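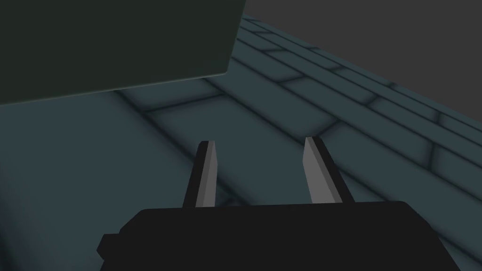
Household Tips for People Who Have Read Too Much About Wanting More

Filed under: Home, Habits, Asking for Things

I have a shelf of books that tell me to picture the life I want. My old roommate Ona Koppel gave me most of them. Ona has had a vision board in her kitchen for years and it has a beach house on it. She lives in Kumenby, two floors up, next to the bus depot.

So I went through the usual advice on running your home like a person with goals, and tried it for most of a winter. These are the bits I kept, and a few I threw out.

Vision boards on the fridge

Skip it. After a week you stop seeing it, same as the dentist card and the takeout menu. If you want the fridge door to do some work, put up a list of what's in the freezer and cross things off as you eat them. I found three bags of peas I had been asking the universe for at Hiebert's, at full price.

Gratitude jar

You write down one good thing a day, fold it up, and drop it in. Supposedly you end the year with 364 slips or so, depending on how you feel about Christmas. I had 8 by February. Two said "soup."

The jar was fine. Wash it in hot water, leave the lid off overnight, and keep rice in it. If the lid still smells of pickles, pack the jar with crumpled newspaper, close it, and wait a couple of days. That one does work, and I didn't expect it to.

Morning affirmations while you do a chore

The claim is that you pair "I am open to abundance" with making the bed and both become automatic. What I got was a made bed. Pairing a chore with something you already do is good advice, though, and it's older than any of these books. Wipe the bathroom sink while the shower warms up. Empty the dish rack while the coffee drips. You can say whatever you like during it.

Asking for help

I'll give the self-help crowd this one, with reservations. Asking your family to "support you more around the house" gets you a nod. Asking someone to take the trash out before 8 gets the trash taken out, at least half the time. Say the job, say when, and then leave the room. If you stand there you will end up doing it.

The 100 things purge

You're meant to get rid of 100 things in a weekend and feel light. I got rid of 100 things and bought back a can opener, a bath mat and the good scissors. Do one drawer. Put the maybes in a box with tape on it, and look again when the weather changes.

Habit planners

Flastby makes one with 200 pages and a ribbon. There's a page for your water, a page for your mood, and a page for how you felt about filling in the other pages. A wall calendar from the Orkport hardware store does the same job. Write down when you changed the furnace filter, when you descaled the kettle, and when you last flipped the mattress. You won't remember any of it otherwise, however aligned you are.

Ona says I'm blocking myself with this attitude. She also borrowed the descaler, and I'd like it back.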